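Comparing two finger pads on a hand-held gripper

Project report, second term
Group members: Alper Gezer and Hartmut Lenz

Why we chose this

When we first borrowed the hand-held gripper from the Rengate workshop in May, we had rather grand plans — a whole family of fingers, printed and tested one after another. We soon found that a single fair comparison takes far longer than you would think, so we settled on 2 pads: a smooth one, which we called Nisico, and a ribbed one, which we called Famby. The names come from a silly list on Hartmut's phone and they stuck.

How we worked

We wanted ordinary clutter and things that were never meant to be gripped, so we did our trials in the art studio, where the tables are always full. Each pad had 50 tries at every object on our list, with Alper holding the tool and Hartmut writing down the result. A try passed if the object stayed up while Hartmut read slowly to five. We swapped hands on Wednesday to see whether it mattered who was squeezing, and it did, a little (Alper is gentler).

Cardboard gave us the most to think about. A folded sheet lying on a table offers very little to get hold of, and the fingers have to come in low and at an angle, with the ribs facing one another across the gap.

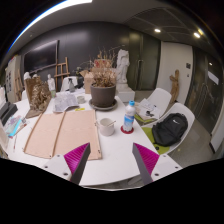

What we found

Over the whole project we logged around 1000 tries, and 378 of them were failures, mostly with the smooth pad. The ribbed pad was clearly better on card and on thin edges, though it left faint marks on the softer sheets. On a ceramic cup we could hardly tell the two apart, which surprised us both.

If we had another term we would try softer ribs, and we would measure the squeeze properly instead of trusting our wrists. We are very grateful to the Ruiz-Ortega studio for putting up with us for so many afternoons.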